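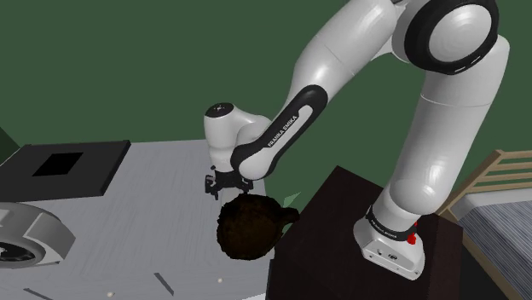 Brazo robótico sobre superficie gris claro, con fondo verde oscuro. Imagen generada por ordenador.

Diario de la Dirección del Archivo Comarcal de Bineo
Octubre, segunda entrada

Se reanuda la redacción de este diario tras el cierre del depósito inferior, que ha ocupado a la Dirección durante la mayor parte de la semana. Consta en la entrada anterior el acuerdo de trasladar el fondo de la antigua Comunidad de Regantes de Bevutari a la planta primera. El traslado ha concluido esta mañana, poco antes de las once, con la subida de los últimos libros de repartimiento de aguas.

El fondo comprende 642 unidades entre legajos, libros encuadernados y rollos de planos. De ellas, 487 conservan una signatura legible y concordante con el inventario antiguo. Las restantes han quedado en la estantería del fondo de la sala, con una tira de papel neutro y un número provisional a lápiz, a la espera de que se resuelva su adscripción. La Dirección ha dado instrucciones de que no se les asigne signatura definitiva hasta haber cotejado los libros de actas, por cuanto en la reordenación anterior se mezclaron papeles de la acequia alta con otros de la acequia baja y el error tardó años en detectarse.

La apertura de los libros de repartimiento ha deparado una mañana de lectura que esta Dirección no tenía prevista. El primero de ellos recoge los turnos de riego por partidas, con el nombre del regante, la hora de entrada del agua y la hora de corte. La letra es regular, de un solo escribano, hasta la mitad del volumen. A partir de ahí intervienen al menos dos manos distintas y las horas dejan de anotarse con números para expresarse por referencia a los toques de campana: «al alba», «a la oración», «pasada la queda». No se ha encontrado en el volumen explicación alguna del cambio. Se ha pedido al área de consulta que compruebe si el reloj de la torre de Bevutari estuvo parado en aquellos años, extremo que podría constar en los libros de fábrica de la parroquia.

Merece anotación aparte el folio 401 del libro segundo, donde se transcribe una querella entre dos vecinos por el desvío de una hila de agua durante la noche. El denunciante declara haber encontrado la compuerta calzada con una piedra y con un manojo de esparto; el denunciado responde que la piedra estaba allí desde tiempos de su abuelo y que servía de asiento al guarda. El síndico resolvió que la piedra permaneciera en su sitio y que el guarda se sentara en otra parte. La resolución ocupa tres líneas. Las declaraciones previas ocupan once folios por ambas caras, y en ellas se mencionan parajes que no figuran en ningún plano conocido por este Archivo, entre ellos el Hondo de la Escribana y la Boquera del Tuerto. Se han trasladado los topónimos al fichero correspondiente.

A mediodía se ha recibido en el despacho a la restauradora, Shaohua Xie, con quien se ha tratado el estado de los planos. Su informe verbal, que formalizará por escrito antes de fin de mes, distingue entre los rollos sobre papel vegetal, que presentan roturas en los extremos y pueden aplanarse con humectación controlada, y los montados sobre tela, cuyo adhesivo ha cristalizado y que a su juicio no deben desenrollarse por ahora. Ha insistido en este último punto. La Dirección comparte el criterio y ha dispuesto que los rollos sobre tela se retiren de la consulta, incluida la interna, aunque ello obligue a aplazar la respuesta a la solicitud presentada por el Ayuntamiento sobre el trazado del brazal viejo.

Queda por decidir el material de las nuevas cajas. La oferta de la casa Thibodeaux es la más completa en formatos, si bien no contempla la caja alargada que requieren los planos mayores. La de Wirklow sí la incluye, con un plazo de entrega superior al deseable. Se ha solicitado a ambas firmas muestra física y certificado de reserva alcalina. Sin ese certificado no se tramitará pedido alguno.

En el depósito inferior se ha procedido a una inspección con las estanterías ya vacías. La mancha de la pared norte es mayor de lo que se apreciaba con los legajos delante y asciende desde el rodapié hasta la segunda balda. El técnico de mantenimiento atribuye la humedad a la bajante del patio. Se tiene constancia de que ese mismo diagnóstico se emitió en una ocasión anterior, se reparó la bajante y la mancha volvió. Por tal motivo se ha pedido que se levante una franja del pavimento antes de pintar. La Dirección es consciente de que la medida resultará molesta para el área de préstamo, cuyo acceso discurre por el mismo pasillo, y ha ofrecido a su personal la sala de reuniones mientras duren las obras.

A las cinco se ha atendido la visita de una vecina de Bevutari, nieta de uno de los últimos regidores de la acequia baja, que deseaba entregar al Archivo un cuaderno familiar. Se trata de una libreta de tapas de hule en la que su abuelo llevaba cuenta de los jornales de limpieza de la acequia, con anotaciones intercaladas sobre el tiempo, el precio de la simiente y las enfermedades de las caballerías. En una de las páginas se lee: «Hoy no ha venido el agua y han venido todos los demás». La visitante ha leído la frase en voz alta y ha preguntado si podía quedarse con una copia. Se le ha indicado que la reproducción íntegra le será entregada sin coste, conforme a la práctica de esta casa con los donantes, y se le ha explicado la diferencia entre la donación y el depósito. Ha pedido unos días para consultarlo con su hermano, residente fuera de la comarca. El cuaderno ha regresado con ella.

Debe consignarse que la conversación se prolongó más de lo habitual y que fue de provecho. La señora conserva memoria de la limpieza anual de la acequia, que se hacía por cuadrillas y terminaba con una comida en la era, costeada por la Comunidad. Recordaba el nombre de la mayor parte de las boqueras y situó sin vacilación la del Tuerto, junto a un molino hoy desaparecido, aguas abajo del puente. Del Hondo de la Escribana no tenía noticia. Con su consentimiento se ha tomado nota de todo ello y se le ha propuesto grabar una conversación más extensa, a lo que ha accedido siempre que no sea en tiempo de aceituna.

Asuntos pendientes a la fecha: cotejar los libros de actas con las unidades sin signatura; contestar por escrito al Ayuntamiento acerca del brazal viejo; reclamar las muestras de cajas; confirmar con la parroquia el día de consulta de los libros de fábrica; reponer las bombillas de la escalera, asunto ya anotado en la entrada anterior y sobre el que no se ha recibido respuesta.

Antes de cerrar se ha vuelto a la planta primera para comprobar el higrómetro. La lectura era correcta. Los libros de repartimiento ocupan ahora las 5 baldas contiguas a la ventana del patio, que permanecerá con la persiana bajada. Al retirar el libro segundo de la mesa de lectura se ha advertido, entre los folios de la querella, una hoja suelta con el dibujo a pluma de una compuerta y, a su lado, una piedra de considerable tamaño. Carece de firma. Se ha dejado en su lugar, entre dos hojas de papel neutro, y se describirá mañana a primera hora.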